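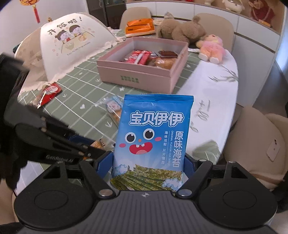 Hanane says seaweed doesn't count as a real snack and a gift box needs chocolate or it's just groceries. ok noted. ignoring

so the seaweed is going IN. original flavor, the blue bag with the cartoon face. plain is the correct one, will not be taking questions

pink box, lid off, on the dining table. red packets already in, and a pastry up front

packing order if anyone cares: pastry where it wont get squashed, flat stuff at the back, seaweed last bc those sheets crush if you look at them wrong

got 15 min before I have to leave for the post office and cant find the good tape. its always the tape

Hanane again — "at least put a card in." fine. yes. card

last box I sent the seaweed showed up as dust. 3 bags of dust. my cousin ate it on rice and said it was great so who knows

tissue paper on top this time — not a lot, just enough so nothing slides arond

oh and if you're mailing to someone w kids send two of whatever has a cartoon on it. trust me

found the tape. it was in the fridge door. dont ask

post office closes at noon on Saturday?? since when. running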